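The Label Is the Last Thing You Think Of
Speaker notes, regional food importers' meetup, April

Open without slides. Wait for the coffee line to sit down. They won't, start anyway.

I work in labeling. At parties this ends the conversation, so it's nice to be in a room where it only slows it down.

My first job was with Esico, which brought in crackers, jams and one very unfortunate fish paste. I was hired to answer the phone. In my second week a shipment of 3466 jars came into Hukport with the net weight in grams and no ounces anywhere. Guess who spent the next stretch of her life with a sticker gun. I still have the thumb.

(Pause. If they laugh, mention the thumb again later. If not, let the thumb go.)

So, first point. Stickers are not a strategy. A sticker costs next to nothing. The person putting it on does not. Then there is where it goes, and it always goes over the one thing the customer wanted to read, usually how to open the package.

Second point, translation. We all send the ingredient list out and forget the product name. The name is harder. Do you spell it by sound? Do you say what it is? "Haw roll" is correct and tells most shoppers in this state nothing at all. "Fruit leather" tells them something, and then they expect strawberry.

SLIDE 4
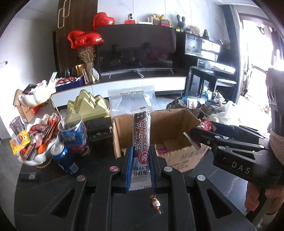
Guodanpi (果丹皮), sold under the Lyfen name. Three big characters do all the work, if you can read them.

Leave it up while you talk about type size. Ask who in the room would pick this off a shelf, and who would walk past. Last time the split was by age, with the kids way ahead of the buyers.

Type size. The narrow package is the enemy. You have a strip as wide as two fingers and you need a name, a weight, ingredients, allergens, an importer address and, if marketing has been in, a joke. Geagea, our old jam supplier, wanted a poem. We compromised on a shorter address.

Third point, and the one to slow down for: get the file before the print run. At Kulport we once approved a proof at 600 percent on a very nice monitor. Gorgeous. You could have read the allergens from the parking lot. Then 1000 cartons came in and the word "sesame" was a gray smudge. Print it at real size. Tape it to a real package. Hand it to someone over fifty in bad light.

(Cut the barcode story if it's past 11:30. It's long and I come out of it badly.)

Questions. Someone will ask about best-by dates, day first or month first. Spell out the month. Someone will ask about the fish paste. No comment.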